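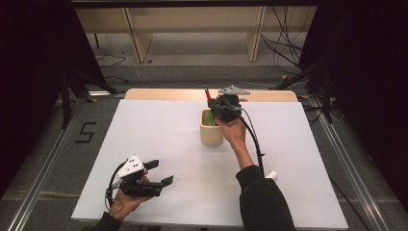
Hand-held grippers over a white board, with a small light-wood cup.

Skikham Priline Cordless Phone, 2 Handsets

The Priline is a cordless home phone for people who want to make and take calls without much setup. It comes with a base station, one extra charging cradle, and two handsets. Plug the base into a wall outlet and a phone jack, let the handsets charge overnight, and they will find the base when you pick them up.

Each handset runs on a 600 mAh rechargeable battery and gives up to 10 hours of talk time. The battery is behind a sliding door on the back and can be replaced without tools. Outdoors with nothing in the way, the range is up to 1,000 feet. Walls and floors cut that down, and so do large metal appliances, so put the base near the middle of the house if you can.

The keys are large and light up when pressed. The screen shows the time, the battery level, and the number of the person calling if your phone company provides caller ID. You can store names and numbers in the phone book and copy them from one handset to the other. There is a speakerphone button below the number pad and a volume rocker on the right side.

The answering machine is built into the base. You can play messages from the base or from either handset, and you can call in from another phone to hear them with a code you set yourself. When the memory is full, the phone still rings but stops recording until you delete something.
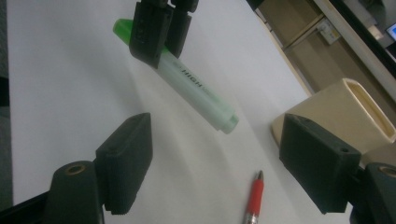
Dark gray gripper fingers, open over a white tabletop.

Other features: call blocking, intercom between handsets, a headset jack, a mute key, and an alarm clock with snooze. The ringer can be set to stay silent at night. The belt clip is sold separately.

In the box: base with power adapter, charging cradle with power adapter, handsets, batteries, phone cord, and printed guide. A wall mount bracket is not included.

The Priline works with a standard landline and with most internet phone boxes that have a phone port. It does not work with a cell phone. More Skikham handsets can be added later, but handsets from the older Iturra line will not pair with this base.

Color: black or white. Ships from our Wulville warehouse.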